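Teleoperation and demos > Sorting and bin tasks
Thread: Medicine bin, operator keeps changing the grasp

kestrel_dn
Started recording demos for a medicine bin task and I want opinions before I go further. The setup is two leader arms driving two followers over a brown table. Small containers of medicine sit in a clear plastic bin and have to come out one at a time. I have 563 episodes from three operators and the policy I trained on them hesitates over the bin. It goes down, backs off, goes down again.

My guess is that the operators don't agree on how to pick up a tilted bottle. One goes for the cap, one goes for the body, and the third does whatever is closer.

motley_servo
Pick one grasp and throw out the rest. I know that hurts with 563 episodes but mixed grasps at the same spot will give you exactly that hesitation.

pons_user8
Disagree. We had mixed grasps on the Pons bench and the policy was fine as long as each operator was smooth. Pauses were what killed us. If your operator stops over the bin to think, the robot learns to stop over the bin. Trim the pauses first, it's cheaper than recording again.

kestrel_dn
I trimmed anything over 9 frames of no motion. It helped a little, not enough.

n_elouafi
Posting from our bench, same kind of task.
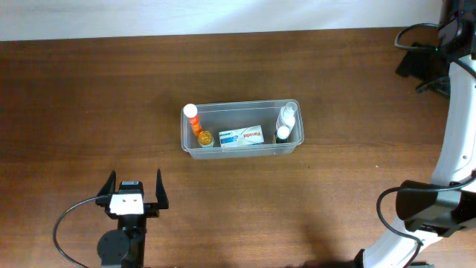
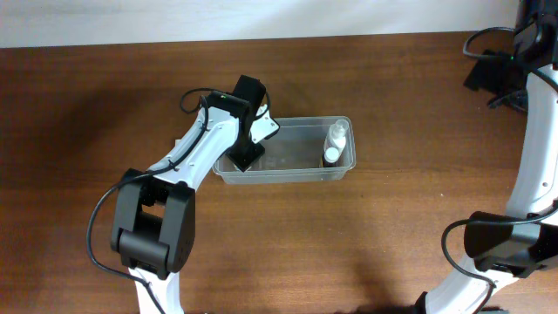

Nabila El Ouafi
Demonstration lead, Bellow
Posted 04/11/2021

We went through this in March. Some notes.

Look at the head view first. The bottle with the orange body leans, and the jar with the gold lid is right next to it. If you come straight down on the body, one finger has to fit between the bottle and the jar. Our operators could do it, but they did it slowly and with a lot of small corrections. We changed the rule to cap first for anything that leans, and body allowed for anything upright with free space beside it.

The flat box (the Panadol one) is a separate problem. You can't treat it like a bottle. We have people turn the wrist before they go down and never once they are inside the bin. Turning inside the bin drags the neighbors along.

On the side view, notice how much the gripper covers at the left end of the bin. Whoever drives from that camera alone is guessing. I make new operators drive from the head view and only use the side view to judge height.

motley_servo
So you did pick one grasp.

n_elouafi
One per situation, yes. I would not throw out 563 episodes for it. Tag them by grasp, train on the biggest group, and see if the hesitation goes away. If it does, you have your answer and you only need to record what's missing.

pons_user8
I still think it's the pauses. Cap first also has a downside, caps are small and round and the fingers slip on them. We lost a lot of spray bottles that way.

n_elouafi
Fair on the spray bottles. For a pump top we allow the body every time. The cap rule is for round caps.

imevine_tom
Do you let the second arm help? I keep being told to use it to hold the bin still.

n_elouafi
Not for this one. The other arm stays parked at the right side. A second arm in motion is one more thing for the operator to do badly. If the bin slides, put something grippy under it.

kestrel_dn
Tagged them last night. Cap is the biggest group, then body, and the third operator is all over the place. Training on cap only now. Which leader arms are you on, by the way? Mine are the Stendard ones and the trigger is stiff, so people close too hard and the light bottles jump.

n_elouafi
Same ones. Loosen the trigger spring. We also have each operator do 8 throwaway runs at the start of a session, and those never get saved.

pons_user8
We do 7. Agree on the spring.

kestrel_dn
Will do the spring tomorrow and post the cap only result when it's trained.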